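Job crafting

Job crafting is the practice of reshaping one's own job from the inside, usually in small steps and without a change of title or pay. A person who crafts their job might swap one task for another, spend more of the week with colleagues they learn from, or come to see a dull duty in a fresh light. It is one of the most hopeful ideas in the study of working life, and a wonderfully practical one, as most people can try some version of it before lunch.

Background

For much of the last century, job design was treated as something done by managers to workers. The duties were written down, the person was fitted to them, and that was more or less the end of it. Researchers later noticed that people in the same role, on the same shift, often described very different jobs. Some had quietly added to the work, trimmed it or bent it toward what they were good at. The term job crafting came into general use in the early 2000s, and the literature has grown at a cheerful pace ever since.

Forms

Three forms are usually described, although in daily life they run together.

Task crafting changes what is done, or how much of it, or in what order. A records clerk who enjoys teaching may take on the training of new starters and hand over some of the filing.

Relational crafting changes who the work is done with. It can be as small as walking a form over to the next building (and staying for a chat!) when an email would have done.

Cognitive crafting changes how the work is understood. The duties stay put, but the person links them to something they care about. A hospital cleaner may think of the job as part of looking after patients, and plenty do.

Some writers add a fourth, time and place crafting, which covers starting early, working from home or keeping mornings clear for hard thinking.

The Melbridge program

A lively local case is the program run at Melbridge by the training firm Teveo, under the organisational psychologist Mahtab Nouri. It began one March with 186 staff from the council's libraries, depots and front counters. Each person drew up a map of their week, with larger blocks for the tasks that ate the most time, then drew a second map of the week they would like. The gap between the two became the plan. Supervisors signed off on changes that affected rosters and left the rest alone.

Nouri's workbook, known to everyone who has used it as the Sfeir after the street where the first sessions were held, runs to 31 pages and has been photocopied far beyond the council. A later round in Braltport drew 597 people, including many shift workers, who had been thought a hard group to reach. Their maps were some of the most inventive of the lot. Bus drivers traded routes by temperament, and a pair of night dispatchers split their calls so that each handled the kind they found less draining.
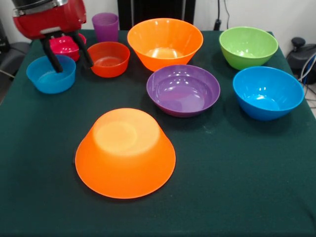 Participants in both towns were asked to keep their first change small enough to finish in a fortnight. Favourites included batching phone calls, moving a weekly meeting to the afternoon and asking to sit in on another team's planning.

Limits and criticism

Job crafting has its critics, and they make fair points. It is easier for people with some say over their day than for those whose every minute is timed. A craft that suits one worker can land an unloved task on the desk of another, so the better programs have teams compare maps before anything moves. Unions have also warned that it can be used to dress up extra duties as personal growth, or to put off fixing a job that is simply too big for one person.

There is also the matter of overdoing it. Keen crafters sometimes add and add, and never take anything away. Nouri's workbook asks for one thing to be dropped for each thing picked up, a rule that participants in Braltport nicknamed "one in, one out".

See also

Job enrichment
Flexible work
Employee engagement
Career planning
Burnout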